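Sundcombe Repair Library opens its doors in May

SUNDCOMBE – The town's first repair library opens in May in the old Magalhães bakery on the main street, and anyone with a wobbly lamp, a silent radio or a toaster that has given up is invited to bring it along!

The Sundcombe Repair Library is a project of Trutuneo, the local reuse group behind the winter coat swap and the school bike program. Members can borrow hand tools for up to 2 weeks, book a spot at one of the benches, or come in for a hand with a fix they'd like to learn to do themselves (tea is on all afternoon, and the old bread ovens are staying where they are).

The collection starts with 313 tools, nearly all of them donated from sheds and garages across the district. There are soldering irons, clamps, darning mushrooms, a very handsome set of wood chisels and more screwdrivers than we ever thought we'd have to catalogue. Spare parts are sorted by colour and kind, and offcuts of wire, fabric and timber are free to members.

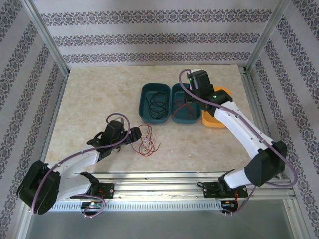 Do I need to be a member to get something fixed?

Anyone can bring in one item per visit at no charge. Membership costs $37 a year and covers tool loans, bench bookings and the evening classes.

Classes begin the same month, starting with basic sewing repairs and sharpening garden tools. A session on rewiring table lamps follows in winter, taught by a licensed electrician from Floreter, the lighting workshop on the harbour road. Places are small in number and bookings open at the front counter from 10 a.m. on opening day.

Trutuneo raised $3,000 toward the fit-out through its autumn plant sale and a quiz night that ran well past closing time. The money has paid for new benches, better lighting and a ramp at the side entrance. We're thrilled with how the place looks, and we can't wait to see what people carry through the door.

The library is still looking for a treadle sewing machine in working order, metric spanners, and jars with lids. Donations can be left at the side entrance between 9 a.m. and noon. Please don't leave microwaves, fridges or anything that runs on petrol.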